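Category: Project reports / Equipment

Hododness project — progress report to the Eskola fund
20 October 2020

In this period we worked mainly on the equipment plan. As agreed in April, we do not buy an arm before the table tasks are tested in simulation. The test room has one dining table, one chair and one arm on a fixed base, and the objects are of the common household kind: bread, a plate, a spray bottle, a cup.

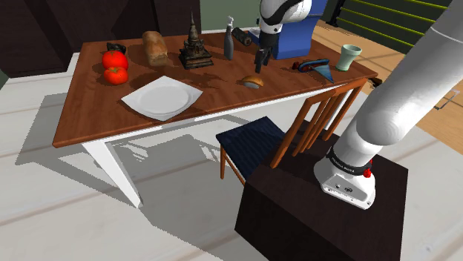
Karim Bouazza asked whether a fixed base is a wise purchase, as the Bikville site may want to move the arm between rooms later. He would prefer to see a price for a mobile base before any order is signed.

We have asked Erside for this price and will send it separately. Our present plan has 11 tasks, and all of them can be tried from one position at the table. The handling of small food pieces over a plate decides which gripper we need, so we study it first.

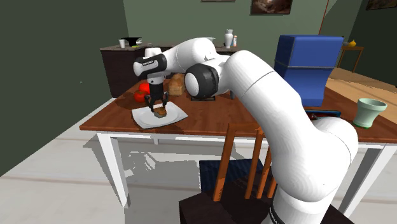
For the gripper we compare two models with parallel fingers. The cheaper one has a delivery time of three weeks, the other 26 days. Spare fingers are not included in either offer — we have added them to the budget as a separate line. We ask you to confirm this line before we place the order.

Recent reports
Bikville: room preparation
Hododness: spending plan, second version
Erside: service contract, open questions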